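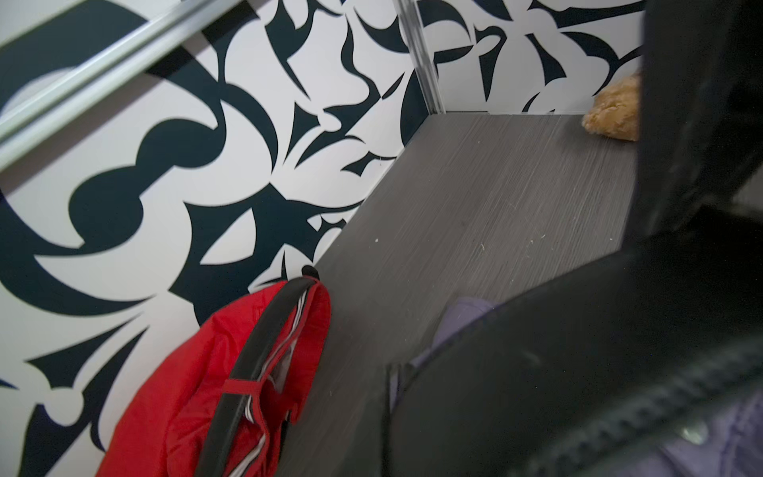 1/18 Wardrobe thread. I have read a lot of wardrobe advice this winter and I believe very little of it. Going to go through the claims as I sort the clothes, mostly so I stop repeating myself in other people's replies. Mute me if you don't care about belts.

2/18 Claim one: a bold pattern inside the wardrobe "makes you want to keep it tidy". I have the big black and white shapes on the walls in there, all hooks and blades and fat teardrops. I like them a lot. They have had no effect whatever on how I put a jumper away.

3/18 What a pattern like that does do is make clothes harder to find. Black sock against a black curve, white vest against the white bit. The Ralby leaflet calls it "a calm backdrop for your daily choices". Someone was paid to write that, and I'd like to know what they think calm is.

4/18 Claim two: dark grey hides everything. No. Dark grey hides grey things. Every white speck shows up on that shelf, and so do the light scratches. I was told the wood grain look would be forgiving. Pale oak would have been forgiving. I was talked out of pale oak.

5/18 Someone will ask so I'll say it now, yes I wipe it. Damp cloth, then a dry one. The specks are back by teatime. I suspect towels but have no proof. If you sell a special spray for this please keep walking.

6/18 The metal rails I have no complaint about. Two of them, side by side, silver. The metal trim down the corner is fine too, it covers the join and that's all I ever asked of it. Sceptical doesn't have to mean miserable.

7/18 Right, clothes. The method everybody keeps sending me is Jurneo. You take everything out, put it in one heap, and the size of the heap is meant to shock you into change. Mine didn't shock me. I bought the stuff. I knew roughly how much there was.

8/18 Then you're supposed to sort it in one sitting of 32 minutes. Not half an hour. It's a very exact number for something with no working shown. I went looking for where it came from and found other people quoting it to each other.

9/18 My counter-offer: sort until you're bored, stop, and come back after food. You make worse decisions when you're racing a timer. I once gave away a perfectly good coat because a phone was beeping at me, and I was cold until spring. 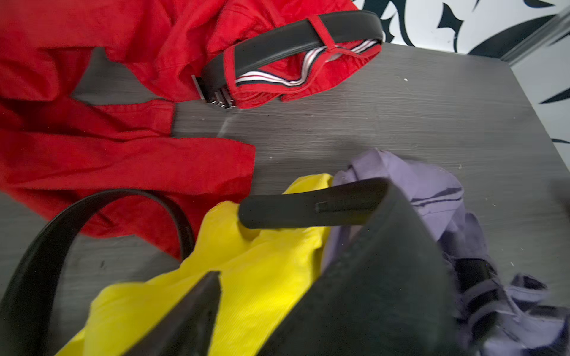 Thread last edited: May, 7.18 pm (typo in 4, wording in 11)

10/18 Belts, then. The argument I keep having is whether you leave a belt in its loops when you put things away. There's a black leather one still threaded through the red cotton pair, and according to half the internet that makes me a monster.

11/18 The case against: it "drags the waistband out of shape". Does it? On a hanger, hung by the waist, maybe, I could see the weight pulling. Folded on a shelf the belt is just lying there with everything else. I've never seen a before and after picture that I'd trust.

12/18 The better case against is boring and so gets no likes. The buckle. That one has several prongs on it and prongs catch on things. Put a jersey next to that and see how you get on. So I do take the belts out in the end, for the sake of the knitwear.

13/18 Also metal on a dark surface. There's a pale streak on the grey near the buckle. I am NOT saying the buckle did it. I don't know what did it. It could be a scuff, it could be a smear I haven't got round to. But I know which one I'd tell a child not to drag about.

14/18 Things I'd never have noticed if I hadn't been sorting: the inside of that red waistband has stripes along it, white, navy and red. Lovely bit of trim, and it's on the side that faces your stomach. No idea who it's for. I'm keeping them partly on the strength of it.

15/18 Which brings me to the keep or go test. Jurneo wants you to hold each item and ask if it "moves you forward". They're red cotton bottoms with belt loops, they don't move anyone forward. I ask three things. Does it fit, would I pack it for a week away, is there a hole. That's done me for years.

16/18 Black belts are where my own test falls down, mind. They all fit. They'd all go in the case. None of them has a hole it isn't supposed to have. And each one is slightly different from the others in a way I could defend in court. If you have a rule for black belts that isn't "keep one", I'll hear it.

(I tried the Droltik, by the way, before anyone suggests it. The coil organiser with the little cups. It wants you to roll each belt up tight and pop it in. Fine for a thin belt. The wide ones slowly unroll in the night and you open the door to a lid on the floor. It's now got batteries in it, and it's very good at batteries.)

17/18 What I do with belts, for what it's worth, and you're welcome to be as rude about it as I've been about everyone else:

Out of the loops before anything gets folded.
Buckles all at the same end.
Laid flat, long way, at the back of the shelf.
Wipe the leather with a barely damp cloth if it's been worn in the rain, let it dry on its own, no radiator.
Nothing woolly within reach of the prongs.

18/18 And the red cotton goes seam to seam, in half, then in half again, waistband at the front so I can see those stripes. I don't roll. Rolling saves space in a suitcase. On a shelf it gives you a row of sausages and the one you want is at the bottom.

Adding a few because the replies got busy.

To the person who said the wall pattern would "read differently" with the doors shut: yes, I'd imagine so. I wouldn't be able to see it.

Several of you asked whether I'd have the pattern again. I would. I just object to being told it's a storage feature. It's decoration, it's good decoration, and it cost what decoration costs. Put that in the leaflet and I'll frame the leaflet.

One of you has sent a link to a post with 1,139 shares saying you should own no more than 7 pairs of trousers. Why 7? Do shorts count? Do pyjamas? What if you work outdoors and come home soaked? I asked underneath and got a heart back. I've had no answer on the pyjamas.

On dust: two people say it's the towels, one says it's the carpet, one says it's me. I'm going to leave a clean patch next to a pile of towels and a clean patch well away from them and look at both after a week. It won't be science but it'll beat what I was told in the showroom.

On leather care: no, I'm not putting olive oil on a belt. I know your nan did. I've smelt a belt that had olive oil on it and I've no wish to wear one near food.

The kit question again. You don't need any. A flat surface at a decent height, so you aren't folding on your knees. If you've got a shelf you can reach both sides of, use that. Beds are too soft, everything slides into the dip and you end up folding the duvet in with it.

Socks will have to wait. I've got opinions about the little drawer dividers and they need a thread of their own. Replies are still open on black belts, keep them coming, but please say how wide yours are.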